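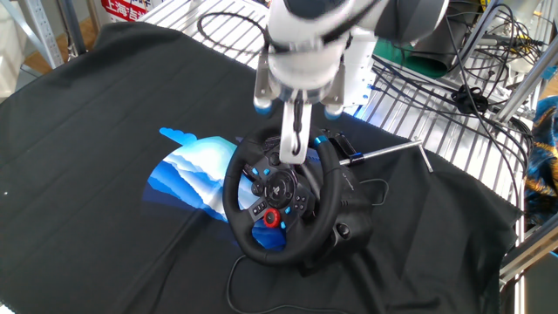
Who decides that a cell may be restarted after a stop?
The operator on shift decides, after completing the checks in 4.2. A supervisor's signature is needed only when the stop code is 273 or the arm has been moved by hand.

Section 4. Changing over from manual to automatic handling

This section applies to benches that were staffed full time before the Ploroner cell controller was installed. It covers the operator's part of the changeover. Wiring and network settings are in Section 3.

4.1 What changes for the operator

Under the manual procedure, one person pressed each control on the product under test, read the result and wrote it on the test card. With the cell in automatic mode, the arm does the pressing and the controller stores the result. The operator sets up the product, approves the first cycle, handles stops and reviews rejected units. Test cards are no longer filled in by hand, except for units that are pulled from the bench before the cycle ends.

An operator may run two benches after eight supervised shifts. Until then, the limit is one bench per person.

4.2 Preparing the bench

1. Set the mode switch to HOLD. Wait for the steady amber light.
2. Spread the bench cloth and place the product on it. For steering wheels and similar controllers, keep the base on the cloth and turn the face toward the operator's side.
3. Lead the product cable away from the arm's path. Do not run it under the fingertip.
4. Load the product program. Wheel programs begin with W — do not use a gamepad program on a wheel, even if the button names match.
5. Jog the finger down to the reference point near the hub. Stop at first contact.
6. Press STORE. The display shows the contact height and the program number.
7. Step behind the floor line and select SINGLE CYCLE.

CAUTION: Keep hands off the product whenever the mode switch is out of HOLD. The controller does not detect a hand on the bench.

Note: A fold in the cloth under the base can change the contact height. If the product rocks when pressed, return to step 1.

4.3 Approving the first cycle

1. Watch the complete cycle from the operator position.
2. Compare the result list with the program sheet.
3. If they agree, press APPROVE and enter your badge number.
4. If they differ, press REJECT. The arm returns to its raised position and the cell stays in HOLD.

The controller stores 957 cycles per program before the oldest record is overwritten. Export the log before changing to another product.

4.4 Stops and shift handover

Record every stop in the handover screen, including stops cleared in seconds. Breaks are taken at the same times as before. Put the cell in HOLD for a break unless a second trained operator takes over — a supervisor walking past does not count as cover.

Questions on operator training go to Dwynwen Morris. Program faults go to Ieuan Sayce, extension 1936.

Revision date: November 8, 2018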